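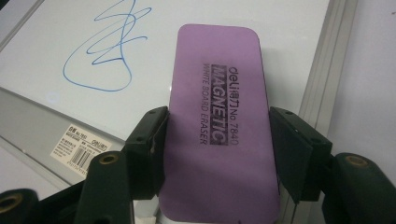

Slide 1: a purple eraser, deli No 7840

OK, hi everybody! Talk is on taking meeting minutes people will read. Wait for the door to close, then start.

My first year at Rasden I typed up everything. Every cough, practically. One set of minutes for the Pranenov move ran 20 pages, and I was so proud of it (pause, let them groan). I got two replies, both asking what we'd decided. 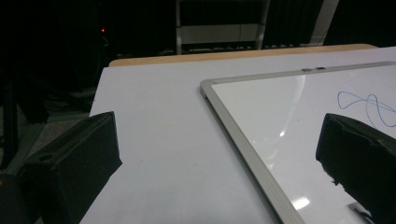

So now I write the decisions first, then who's doing what and by when. I stop at one page. If there was a long argument, it gets a line. Mention the Lemma budget meeting here if time's OK, skip the parking story.

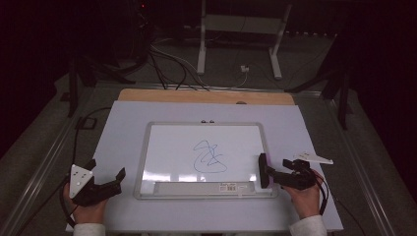 Dana Whitlock
Office manager, Rasden

Send them the same day! I try for before lunch, while I can still read my own handwriting. At Hosik we waited roughly eight days once and had to hold the whole meeting again.

Ask: who here took minutes this month? Hands up. Then go to the handout, the one-page form, and give them six minutes to fill it in.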